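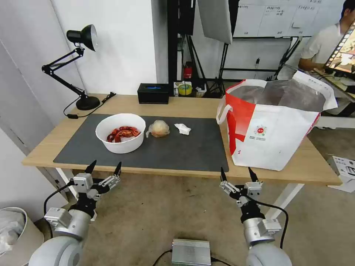 Crayfish, bun, and the red and white insulated bag, on the felt mat

Eating crayfish at my desk: is the felt mat a lost cause?

Posted in Home & Cleaning, Plutham board

I have a dark gray felt mat that covers most of my desk. The desk is light wood and I got the mat to protect it. I also eat at the desk a lot, and lately that means a bowl of crayfish and a bun in a plastic bag. Last time some of the juice went over the rim and soaked in. I blotted it with tissues and the wet look went away, but the smell is still there two days later. The label says "spot clean only" and nothing else, which is no help. People keep telling me baking soda fixes everything and I have my doubts. Has anyone gotten seafood smell out of felt for real? Second question: is an insulated shopping bag any good for keeping this stuff hot on the way home, or is the foil just for show?
Asked by Hourani

2 answers

Warden
Baking soda does something, just less than people claim. It sits on top, and your juice is down in the felt. Find out first if the mat is wool or polyester. Polyester can take cool water with a drop of dish soap, pressed in with a cloth and pressed out again. Don't scrub, it goes fuzzy. Then rinse the same way and dry it flat off the desk, both sides getting air. Wool I would be more careful with, try a corner. Skip hot water either way. I wouldn't trust the enzyme sprays on wool no matter what the bottle says.
Check the wood under it too. If the juice got through, that could be where your smell is coming from.
On the bag: mine has the foil lining and I put a kitchen thermometer in the food once. It read 161 when I left the store and after 20 minutes it was down 13 degrees. Fine for a short drive. It only works if you close the top, and I see plenty of people carrying them wide open.

Clovano
just eat in the kitchen?? or put a tray under the bowl. felt and shellfish is asking for it. I threw mine out in March after trying vinegar, then it smelled like vinegar AND shrimp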